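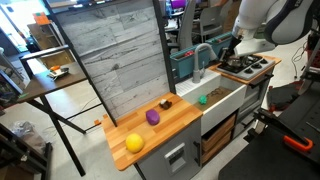 Nonden Kitchen Set, student robotics club

Hello and welcome! Nonden is our club's collection of kitchen tasks, driven by hand by club members and saved so that anyone can train on them. We started in October with one arm and a toy kitchen, and we're dead chuffed with how far it has come.

What's inside

40 episodes across 11 tasks. Most are pick and place: ball from counter to sink, pot off the hob, toy into a bin. The drawer tasks are newer and much harder to drive, so expect a few wobbly approaches (Atieno's are the smoothest, start with those!).

Each episode has a room view, a wrist view, joint positions and a short sentence saying what the driver was asked to do.
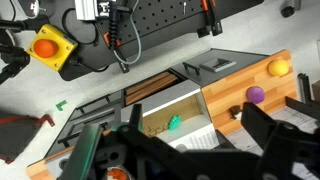
Drawer episodes begin with "drawer_" in the task name. We kept the failed tries and marked them success = 0, so filter them out if you only want clean runs.

Known problems

The wrist view runs 3 images behind the joint log in the earliest episodes. Lilian's loader, Gurkent, fixes this when you pass --shift.

Colour names vary between drivers. "Purple ball" and "violet ball" are the same toy.

Thanks

Driving: Atieno Mwaipopo, Achilleas Katsaros. Loader: Lilian Wanyama. Labels and this README: Evelien Goossens. If you train something on it, please tell us, we'd love to see it!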